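Why Does a File Need a Version Number?

Have you ever saved your homework as "story", then "story new", then "story new REAL one"? I used to do it all the time! I once had 26 copies of the same report about owls, and I handed in the wrong one.

Grown-ups at work have the same trouble, only bigger. Picture an office where 50 people all need the same instructions. If each of them keeps a copy, and each one changes a word here and there, pretty soon you've got a giant muddle.

So they use a special kind of program that looks after documents. I learned on one called Skokeck. You don't make a new copy when you change something. You "check out" the file, a bit like a library book, and while you have it other people can read it but they can't change it. When you're done you check it in again, and the program gives it the next number. Version 1 becomes version 2, and so on.

The best part is that the old versions are still there! If I delete a whole page by mistake in version 4, I just open version 3 and get it back – phew.

The program also keeps little notes called metadata. That's a long word for facts about a file, like who made it, when it was changed and what it's about. We call the "what it's about" notes tags. A photo can have tags too, and then you can find it by typing one word.
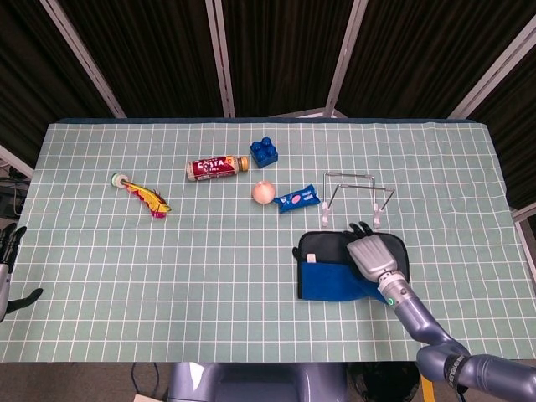

Possible tags: toy, feathers, yellow, pink, bottle, tablecloth.

Try it yourself! Pick a drawing you're working on and write a small 1 in the corner of a photo or photocopy of it. Add something to the drawing, copy it again and write 2. Keep going as long as you like, then lay them all out in order and see which one you'd go back to.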